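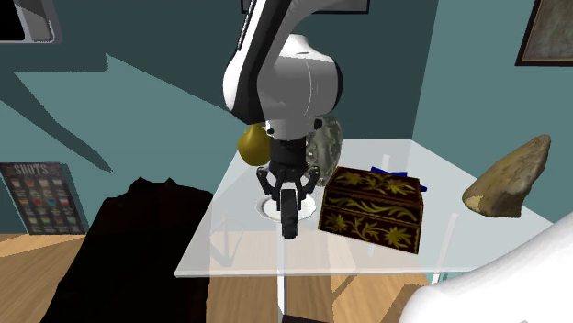
4.3 Comparing grippers in the simulator

Do this section before you bolt anything to a real arm. It won't tell you which gripper is best, whatever the Flendis brochure says. It will weed out the ones that clearly don't suit your objects.

Before you start: finish section 4.2 and save the arm's home position. The glass table scene is the default in Stiltdale.

1. Open the Gripper tab and choose the first model. Flendis and Sotel models are included. Dufour models have to be imported.

2. Check the mass and the tool centre point against the maker's drawing. Don't trust the values filled in for you. On our copy the Sotel mass was entered as 60 grams, and the drawing says 417.

3. Press Hover. The arm should stop with the gripper pointing straight down, just over the glass and centred on the round white marking. If it's off to one side, go back to step 2.

4. Pick a target from the object list. Start with the ornate box, then try the beige stone. The box has flat sides and flatters nearly every gripper. The stone has an irregular shape and doesn't.

5. Set the number of tries to 46 and press Run. Use the same number for every gripper.

6. Save the log, change the gripper and repeat from step 2. Leave the arm, the objects and the controller gains alone between runs.

CAUTION: The collision check is off by default. With it off, a finger can pass through the tabletop and the try may still be logged as a success. Turn it on under Physics.

Note: Glass in the simulator is only a look. A clean result there says nothing about how a depth camera will cope with a real clear tabletop. Test the camera separately (section 6).

Note: "Grip confidence" in the log is worked out by the maker's own plug-in. We couldn't find out how, and two makers' scores can't be compared. Use the lift and drop columns.

If the log stops at line 1,186, the buffer is full. Save it, clear it and carry on from the next try.

Section last revised Jan 22, 2019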